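Flillon has finished buying its second housing scheme in Orport, and the person who will be running it day to day is Fanni Hajdu. She has looked after rented homes for the company for nine years, first as a lettings officer and now as head of residential management. We spoke to her in the site office at Gruvon Court shortly after the handover.

The purchase was completed in November. It brings in 200 flats across four blocks, and takes the number of homes the company manages to 668.

"People hear that a building has been sold and they think they are going to be asked to leave," Hajdu says. "So the first letter we sent was one page long. It said your tenancy carries on, your rent stays the same until your normal review date, and your deposit has moved to a new scheme account. Then it gave a phone number."

The seller was Hegedűs, a family firm that built the scheme and had kept it ever since. Talks began in the spring and were slow at first. Hajdu was brought in before the price was agreed, to walk the blocks and say what they would cost to look after. 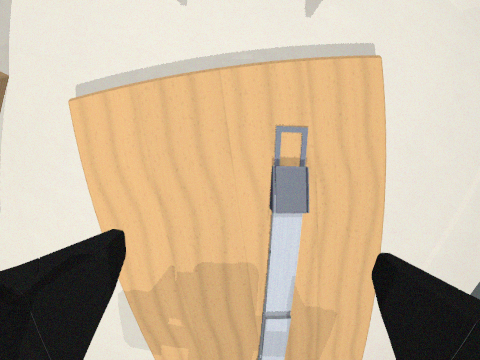 Metallic object on a wooden board, between two black gripper fingers

Her report ran to 24 pages and most of it was about roofs, lifts and drains. The roofs were in better shape than she had feared. The lifts in the two taller blocks were not, and the cost of replacing them was taken into account in the final price.

"You can spend a lot of time looking at kitchens, and buyers do," she says. "A kitchen is a known amount of money. A drain that was laid to the wrong fall in the first place is a different matter. I asked for the camera survey before I asked for anything else."

The survey found two runs that needed relining, both behind the east block. That work has been priced and should start after the winter. Residents will be able to use their bathrooms throughout, although the bin store will have to move to the other side of the car park while the ground is open.

Flillon is paying for the purchase in two parts. Three of the blocks changed hands straight away. The fourth has a ground-floor unit let to a dental practice, and the lease had to be tidied up before it could be transferred. Hajdu's team has managed all four from the first day under a short agreement with the seller, so that tenants would not have to deal with two landlords on one site.

"I would have refused to do it the other way," she says. "If a light goes out on the path between block three and block four, whose light is it? You would get two sets of emails and no bulb."
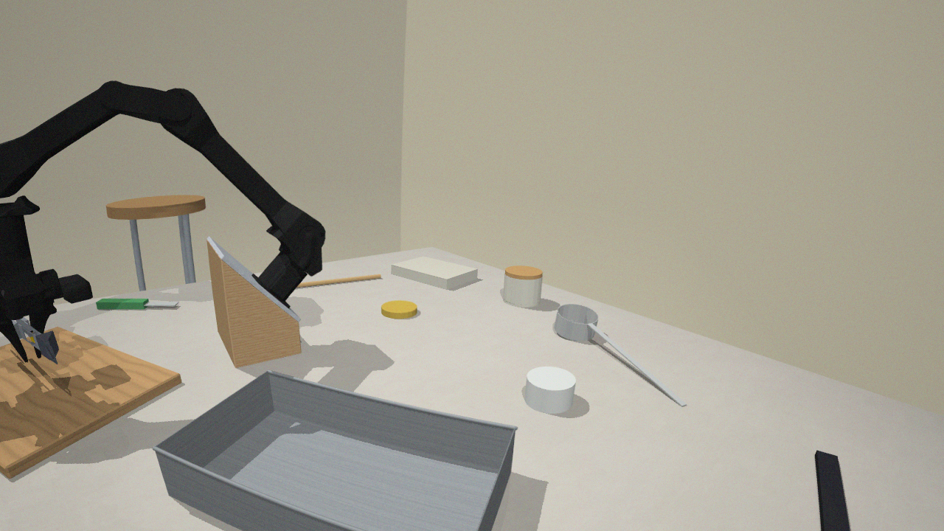
Robot arm with its gripper against the sloping face of a wooden wedge.

The handover itself was mostly a matter of keys and paper. Hegedűs kept good files, but they were kept by flat number and by year, in boxes, and Flillon's system works by tenancy. Two people spent three weeks going through them. They found gas certificates filed under the wrong block and a handful of agreements where a second tenant had moved in and never been added.

Those agreements are being put right one at a time. Hajdu says there is no charge for it and no new credit check for anyone who has lived there longer than a year. "They have been paying the rent. I don't need a form to tell me they can pay the rent."

On repairs she is more cautious. There was a backlog of 90 open jobs when her team took over, and she wants it cleared before she makes any promise on response times. Most are small: door closers, extractor fans, window handles. The heating faults were done first. A few jobs need scaffolding and have been grouped together to avoid putting it up more than once.

Two members of the old site staff have stayed on. The office hours are a little longer than they were, opening at 8am, and there is now an evening line for leaks and lock-outs. The old number still works and is forwarded to the new one. Hajdu expects to leave that in place for at least a year, as plenty of residents have it written on a card by the phone.

Rents are the question she is asked most. The company has said increases will follow the annual review already set out in each tenancy. Flats that fall empty will be redecorated and let at the going rate for Orport, and she does not pretend that this will be the same as before.

"Some of them are well under what the flat next door would go for," she says. "When a new tenant comes in, that will change. For the people already here it goes by what they signed. I've said that at the door, and I've said it in the meeting, and I'll say it again at the next one." 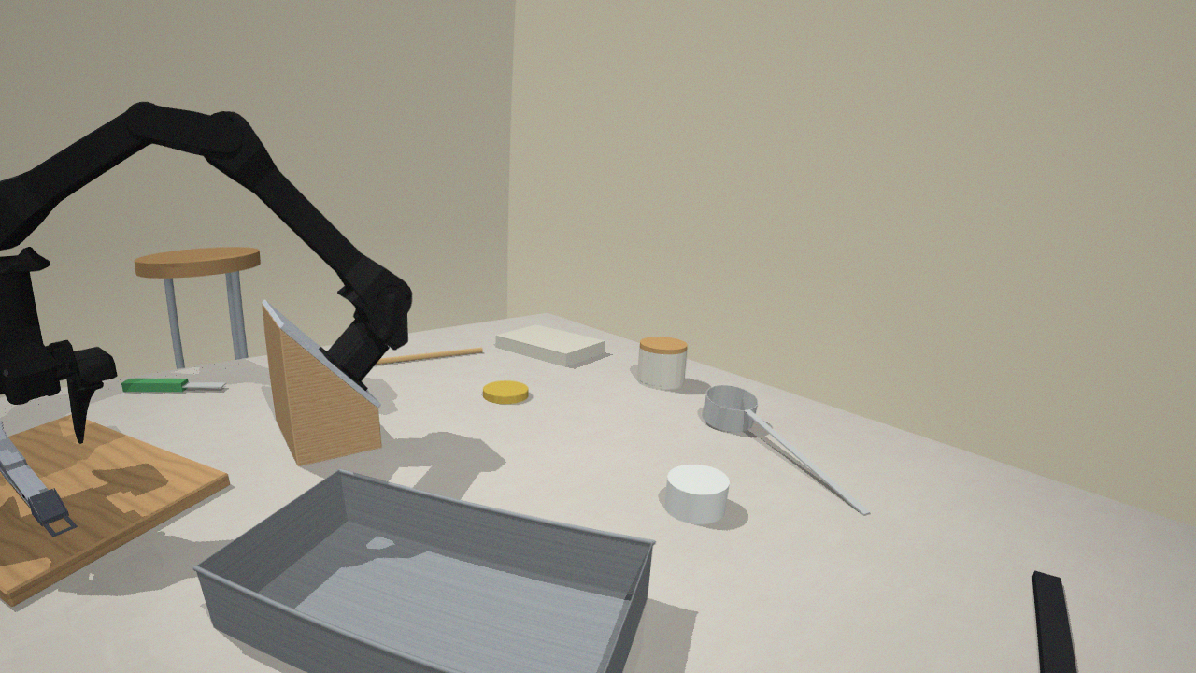
The meeting she mentions was held in the church hall across the road, and it went on longer than planned. Parking took up most of it. There are fewer bays than flats, and under the previous owner they were not numbered. Some residents want permits. Others have parked in the same spot for years and would like to be left alone.

Hajdu has not made up her mind. A survey is going round with the next rent statement, asking each household how many cars it has and whether it would use a bicycle store if one were built beside the east block. She would like the store to go ahead either way – there are bikes chained to the stair rails on nearly every landing, and the fire risk assessor has already written to her about them.

She also has the lifts to arrange. The order for the first one is due to be placed in the new year, and each will be out of use for several weeks while it is replaced. Residents on the upper floors who would find the stairs difficult have been asked to ring the office, and two flats on the ground floor are being held empty in case they are needed.

As for further purchases, she says that is a question for other people in the company. "They ask me what a building will cost to run and I tell them. I've asked them for a quiet spring."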